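Soltton Open House: Come for the Cookies, Stay for the Board Games

The invitation said doors at ten. The doors had other ideas, and at 10:20 a knot of us were still on the Figueroa Street sidewalk admiring a wreath. Then somebody found the side entrance and we all filed in past the recycling.

Soltton holds its winter open house every December, in the dead stretch after the holidays when people will go anywhere that isn't their own living room. You get a sticker with your name on it (mine said KIETH), a paper cup of cider, and a map that leaves out the stairs. There are 13 stops. I made it to six, and I'd call two of those hallways.

The first floor is mostly talk. A man from Rarnex, which shares the building, gave a presentation on adhesives that ran 40 minutes and had one good slide. Next door was the Murano Room, named for the glass, I was told, though the only glass in it was the window. They had put out a plate of cookies there and the crowd reflected this.

The game room is on the second floor, and it's the reason I'd go back.
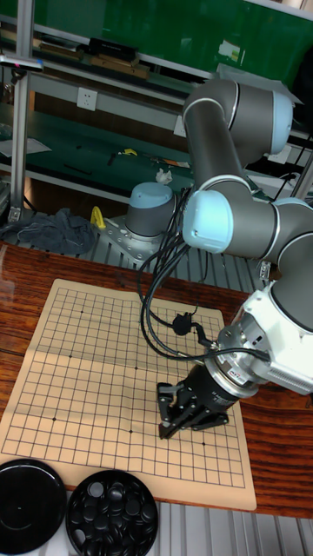 Words by Keith Doolan
December 30, 2022

I'm a chess person, in the sense that I lose at chess. Go I had only seen in movies, where it is played by people about to betray each other. So I was pleased to get a look at a board with nothing on it yet. It's a big grid of thin black lines on tan, with small black dots at certain crossings, and this one was the kind you can roll up, on a handsome reddish-brown wood table with plenty of shine. The mat has creases and a bit of a wave to it, and it sits slightly crooked. I wanted very badly to straighten it. I have been asked to leave places for less.

Florencio Echevarría, who runs the game table, gave us the short version of the rules. You play on the crossings, you surround things, and you keep surrounding things until one of you is sad. The dots are called star points. They help you find your way around, and on bigger occasions they're where the handicap stones go. I asked how many stones I would need to beat him. He looked at my sticker for a while and said there weren't enough dots.

He told us he has played some 1000 games and remembers the ones he lost. I've played one now, and I remember it fine.

Parking is free if you get there before the adhesives people. Bring a sweater for the second floor, and skip stop four, which is a closet.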